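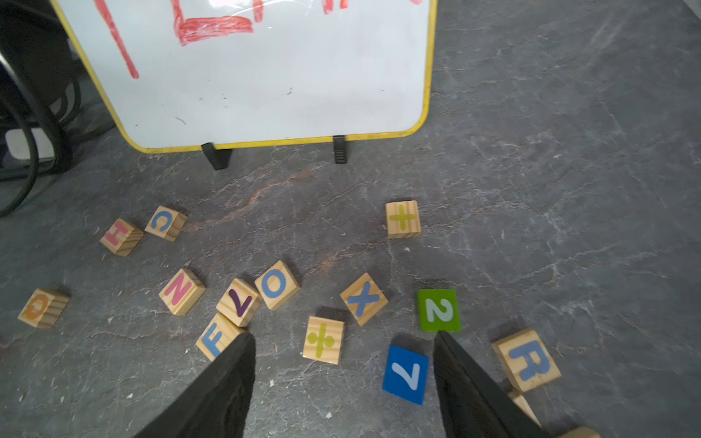
Größer ist noch kein Argument

In der Bildhauerei hat sich eine Gewohnheit eingeschlichen, über die erstaunlich wenig gestritten wird. Ein Modell, das auf einem Tisch entstanden ist, in Gips oder Wachs, mit dem Daumen gedrückt und mit dem Messer nachgeschnitten, wird vermessen, hochgerechnet und in einer Größe ausgeführt, für die niemand je eine Hand daran gelegt hat. Dann steht es vor einer Bank oder in einem Park, und auf dem Schild heißt es, der Künstler habe sich »der monumentalen Form zugewandt«. Ich habe da meine Zweifel, und sie sind in den letzten Jahren eher gewachsen.

Mein Anlass ist die Gruppe »Tullent«, die seit dem vergangenen Dezember auf dem Uferplatz von Gandisport zu sehen ist. Fünf stehende Formen, die höchste misst 217 Zentimeter. Die Vorlagen dazu kenne ich noch aus der Galerie Daly, wo sie vor langer Zeit auf einem niedrigen Podest standen, keine von ihnen höher als 30 Zentimeter. Man konnte sich darüberbeugen. Sie waren schief, ein wenig störrisch, und an der Unterseite der kleinsten sah man, wo der Gips abgerissen war. Ich mochte sie sehr. Gekauft habe ich keine, das bereue ich gelegentlich.

In Gandisport ist von dieser Schiefheit etwas übrig geblieben, aber sie hat ihre Bedeutung gewechselt. Eine kleine Figur, die sich neigt, droht zu kippen, und man streckt unwillkürlich die Hand aus. Eine mannshohe Bronze auf einem Betonfundament droht überhaupt nichts. Sie ist verschraubt. Die Neigung wird zur Geste, und zwar zu einer, die man von vielen Plätzen kennt.

Das Gegenargument liegt auf der Hand, und ich will es nicht kleinreden. Vergrößert wurde schon immer. Die Werkstätten des neunzehnten Jahrhunderts arbeiteten mit Punktiergerät und Storchschnabel, und kaum ein Reiterdenkmal ist so entstanden, dass der Meister selbst auf dem Gerüst stand und den Huf modellierte. Wer der Vergrößerung grundsätzlich misstraut, müsste einen guten Teil der europäischen Bildhauerei aus den Innenstädten räumen. Das verlange ich nicht. Mich stört etwas Engeres. Das alte Modell war auf die spätere Größe hin gedacht. Man wusste, dass es von unten gesehen werden würde, aus zwanzig Schritt Entfernung, bei Regen, und man hat die Köpfe entsprechend zu groß und die Falten zu tief gemacht. Das Modell war ein Plan. Die Gipse aus der Galerie Daly waren kein Plan von irgendetwas, sie waren fertig.

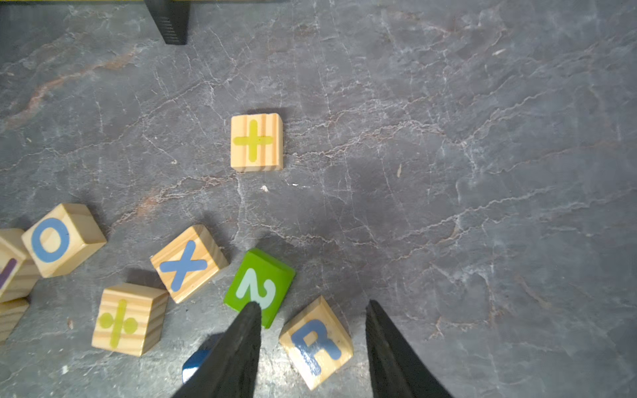 Hinzu kommt die Oberfläche, über die in Katalogen gern geschwärmt wird. Ein Fingerabdruck in Wachs hat eine Größe, und diese Größe ist die eines Fingers. Das klingt banal, es ist aber der Maßstab, an dem wir beim Betrachten alles andere ablesen, ob wir wollen oder nicht. Wird der Abdruck versiebenfacht, liest man ihn als Mulde, als Krater, im schlimmsten Fall als Spur eines Riesen. Die Rillen, die einmal von einem Küchenmesser stammten, sehen auf dem Uferplatz aus wie mit dem Bagger gezogen. Manche finden das großartig. Der Text der Stiftung Kident, die den Ankauf bezahlt hat, spricht von »gesteigerter Unmittelbarkeit«. Ich weiß nicht, wie man Unmittelbarkeit steigert, indem man einen Scanner, eine Fräse und eine Gießerei dazwischenschaltet.

Nun ist der Scanner unschuldig. Es gibt Bildhauer, die am Rechner entwerfen und das auch zeigen, deren Formen sich aus Schichten, Drehungen und Schnitten ergeben und an denen die Maschine ihren ehrlichen Anteil hat. Dagegen ist nichts zu sagen, oder jedenfalls nichts, was hierher gehört. Unangenehm wird es dort, wo das Ergebnis weiterhin nach Daumen aussehen soll. Der Guss in Gandisport wirbt mit der Handarbeit, die er verloren hat. Wer nahe herangeht, findet zwischen den vergrößerten Daumenspuren sogar feine Ziselierungen, die im Gips nie vorhanden waren. Jemand in der Gießerei hat sie hineingearbeitet, vermutlich sehr sorgfältig und vermutlich deshalb, weil die hochgerechnete Fläche sonst zu leer geblieben wäre. Auf dem Schild steht davon kein Wort.
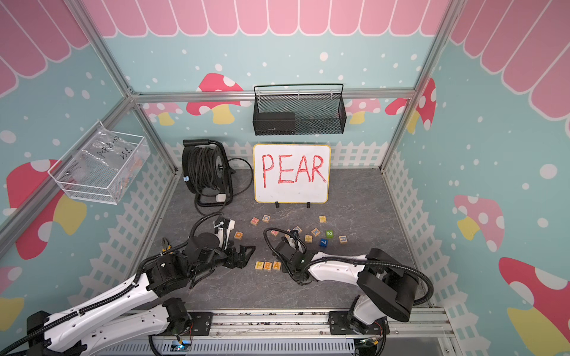
Diese Seite wurde zuletzt geändert am 20. August 2024.

Man wird mir vorhalten, ich verlangte vom öffentlichen Raum die Intimität eines Galeriezimmers. Ein Platz, heißt es, brauche Volumen, sonst gehe die Kunst zwischen Fahrradständern und Sonnenschirmen unter. Der Satz fällt in beinahe jeder Jurysitzung, an der ich teilnehmen durfte, und er wird fast nie geprüft. Warum eigentlich brauchen Plätze Volumen? Auf dem Uferplatz gibt es einen alten gusseisernen Brunnen mit einem Wasserspeier, der kaum größer ist als eine Faust. Kinder halten ihm den Mund zu. Die Nase ist blank gerieben. Vor der Tullent-Gruppe habe ich an zwei Nachmittagen Leute stehen sehen, die das Schild lasen und dann weitergingen. Das ist keine Untersuchung, das gebe ich zu, und zwei Nachmittage beweisen wenig. Aber die Behauptung, Größe schaffe Aufmerksamkeit, ist auch keine Untersuchung.

Über Geld wird in diesem Zusammenhang ungern gesprochen, dabei erklärt es manches. Eine kleine Bronze lässt sich in einer Auflage verkaufen und verschwindet in Wohnungen. Eine große braucht einen Auftraggeber, eine Spedition, einen Statiker und eine Einweihung mit Rede. An ihr verdienen mehr Beteiligte, und sie steht anschließend in jedem Lebenslauf, in dem der Bildhauerei ohnehin gern nach Gewicht abgerechnet wird. Jede der kleineren Figuren in Gandisport wiegt nach Angabe der Stiftung 200 Kilogramm. Die Zahl steht in der Pressemitteilung gleich im ersten Absatz, noch vor dem Entstehungsjahr der Modelle. Das Entstehungsjahr muss man suchen. Zwischen Gips und Guss liegen fast 40 Jahre.

Diese Spanne halte ich für den eigentlich heiklen Punkt. Wenn ein Bildhauer nach so langer Zeit auf eine Arbeit zurückkommt, kann das ein Gespräch mit dem jüngeren Selbst sein, mit Korrekturen, Widerspruch, vielleicht auch mit Zerstörung. Man würde erwarten, dass die Proportionen sich verschieben, dass eine Figur wegfällt oder eine dazukommt. In Gandisport ist jede Form dieselbe geblieben, auch die Abstände wurden einfach mitgerechnet. Auf dem Podest der Galerie war zwischen den beiden hinteren Gipsen ein Spalt, durch den gerade ein Bleistift gepasst hätte, und er war spannend, gerade weil er so eng war. Auf dem Platz ist daraus ein Durchlass geworden, in dem Laub liegt. Wer für einen Platz arbeitet, hätte sich an dieser Stelle fragen müssen, ob ein Mensch hindurchgehen soll oder nicht. Jetzt kommt man halb hinein und dreht wieder um.

Ich plädiere übrigens nicht dafür, die Gruppe wieder abzubauen. Sie steht, sie ist bezahlt, bei tiefer Sonne wirft sie einen recht schönen Schatten auf das Pflaster. Mir würde fürs Erste eine ehrlichere Beschriftung genügen: Höhe des Modells, Jahr des Modells, Art der Übertragung, Name der Gießerei und ein Hinweis darauf, was dort ergänzt wurde. Bei Druckgrafik sind solche Angaben selbstverständlich, und kein Sammler würde ein Blatt ohne sie kaufen. Bei einer Bronze im öffentlichen Raum gelten sie offenbar als kleinlich.

Die Stiftung Kident hat angekündigt, im selben Verfahren eine weitere Werkgruppe ausführen zu lassen, diesmal für den Vorplatz des Bahnhofs. Die Gipse dazu sollen vorher in Gandisport ausgestellt werden. Ich werde hinfahren und sie mir ansehen, solange man sich noch darüberbeugen kann.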